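Home | Visit | Open Day | Projects | Contact

Kitchen Robot Open Day: Your Questions

So glad you're thinking of coming! Our December open day at Gastow is all about robots doing ordinary kitchen jobs, and these are the things people write to ask us.
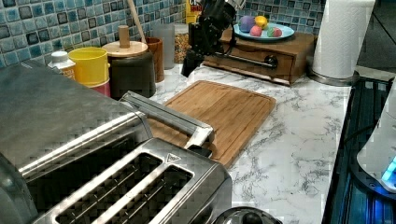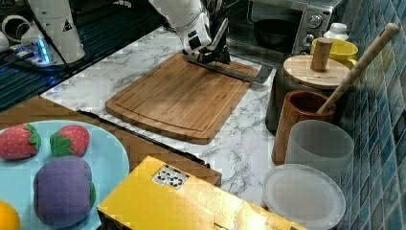

Robot arms at the kitchen counter. Both photos: Florencia Vergara / Gastow

What will I get to see?
Robot arms working over a real countertop, with a cutting board, kitchen tools, jars and a toaster in the way (a cluttered counter is much harder than a bare one, and much more fun to watch). Sessions run all afternoon, so come and go as you like.

Why is there toy food?
It can be picked up again and again without bruising, and it comes in lots of shapes. Try planning a grip for a lemon and then an eggplant!

Will the robots get everything right?
No, and please stay for the misses! Sebastián Iturra talks through each attempt as it happens, and his explanation of a bad grasp is one of my favorite parts of the day.

Can I drive an arm myself?
Yes, if you're 12 or over. Celeste Herrera runs the hands-on table, 4 people at a time. Put your name down at the front desk when you arrive.

How much does it cost?
Admission is free. Groups should write to Delia Ojeda first, as the room holds 46.

Is it step-free?
Yes, from the Berkeser Street door. The other entrance has stairs.

Can I take pictures?
Please do, just leave the flash off.

Related
Getting here by bus
Zondau workshop: build a simple gripper
Notes from our last open day

Contact: Gastow front desk, ext. 1637
© Gastow
Back to top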